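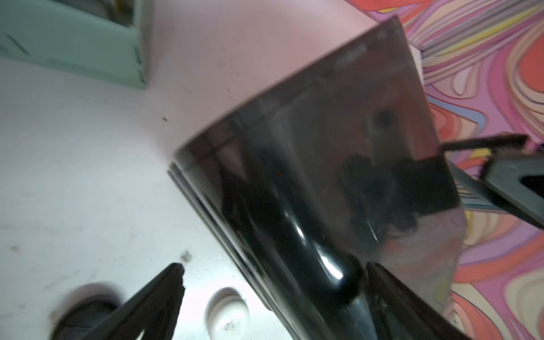
How long does it take to teach the arms a new task with the Mogensen hand-guiding kit?

Most people get a first usable set of demonstrations in an afternoon. A simple pick and place wants 10 good takes before it's worth trying a playback, and a fussy job with two arms, such as handing a flat part from one gripper to the other, is happier with 200. You don't have to record them all in one sitting, and you can stop for lunch without losing your place (we save after every take).

Mogensen Hand-Guiding Kit, two-arm version

The Mogensen kit lets you show a pair of robot arms what you want done, either by taking hold of the arms and moving them yourself or by sitting a little way off and driving them with the leader handles. It grew out of our own bench at Bisteditz, where we spent far too many evenings typing in positions for parts that never sat in quite the same spot twice. Moving the arm yourself is so much quicker, and after a day or so it feels like the most natural thing in the world!

We've sold the single-arm kit for a while now, and the question we heard more than any other was when the second arm was coming. Well, it's ready. Both arms record on one clock, both grippers are logged the whole way through, and the views from the wrist cameras are stored alongside the motion so you can look back at what the fingers were doing at any moment of the take.

Two ways to show a task

By hand. Press the collar button and the arm goes soft, with its own weight held up for you. Lead it through the job at whatever pace suits you. This is lovely for wiping, pressing, sliding a part up to a stop, anything where you want to feel the contact yourself. Do keep your sleeves out of the wrist camera's view.

By remote control. The leader handles clamp to the edge of a table and the arms follow your hands. Squeeze the trigger and the gripper closes. Two-arm work is nearly always easier this way, and your own hands stay out of the recordings. Cable length between the handles and the base is 5 meters, and a longer one can be ordered.

You can mix the two in a project, though we'd ask you to keep them in separate folders. The Zekard software will let you put them together later if you really want to.

A few words on shiny parts

Glossy black panels come up in nearly every call we take, so we may as well talk about them. A reflective face will mirror the grippers back at the wrist camera, and it picks up long white highlights from whatever lamp is overhead. Please don't dull the part with spray to make your recordings look nicer. Record it as it will be on the day, and vary the angle a little from take to take. Sorin Rusu, who looks after training here, likes to shift the lamp halfway through a session too, and we've all taken up the habit.

When one gripper is holding the lower part of a panel and the other comes in from the side, let the second one arrive slowly and pause before you squeeze. That small pause makes the handover much easier to find when you trim the take.

What's in the box

Leader handles, one pair, with table clamps
Collar buttons for both arms
Wrist cameras, 2, with brackets and short cables
Gripper fingers, black, one spare set
Foot pedal (start, stop, throw away the last take)
Zekard recording software, on a USB stick and by download
Printed quick start guide

The arms and the base are sold separately. The kit fits the Sullimora arm in both sizes. For any other arm please write to us first, before you order, and tell us which controller you have.

Looking after it

Wipe the camera lenses with a dry cloth at the start of each session. Fingertips do chip with use, particularly against hard edges, and a small chip is nothing to fret over as long as the grip is still even. Swap them in pairs. Hold the collar button for 2 seconds with the arm at rest to set the zero again after a swap.

Ordering and delivery

The two-arm kit has been open for orders from 15 Jul 2024. Orders go out from Bisteditz within 10 working days. If you already own the single-arm kit, ask for the upgrade set, which leaves out the parts you have.

Remote training with Sorin can be added at checkout. Bring a real part of your own to the call.

Related: Spare fingertips, black, set of 2 | Longer handle cable | Foot pedal, replacement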